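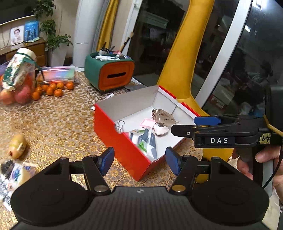 Fig. 3. La caja roja, abierta y a medio ordenar, sobre el mantel dorado.

3. Orden de la caja pequeña

3.1. Coloque la caja en la mesa con la tapa levantada hacia atrás. La fruta puede quedarse, siempre que no aspire a entrar.

3.2. Meta primero las bolsitas planas, de pie contra el fondo. El método Stemby las prefiere tumbadas; el método Stemby no ha tenido que buscarlas después.

3.3. Reparta las piezas menudas por el centro. Los clips, junto a una pared.

3.4. Deje los paquetes envueltos para el final, en la parte delantera.

3.5. Devuelva bolígrafos y pinceles al organizador. Los rotuladores sueltos sobre el mantel también cuentan.

Nota: la guía Zamport completa enumera 278 objetos domésticos con su sitio correspondiente. Casi 188 acaban en «varios».

Precaución: no cierre la tapa a presión. Si no baja sola, vuelva al paso 3.3 y sea menos sentimental.

Para cajas con divisiones, véase el apartado 4.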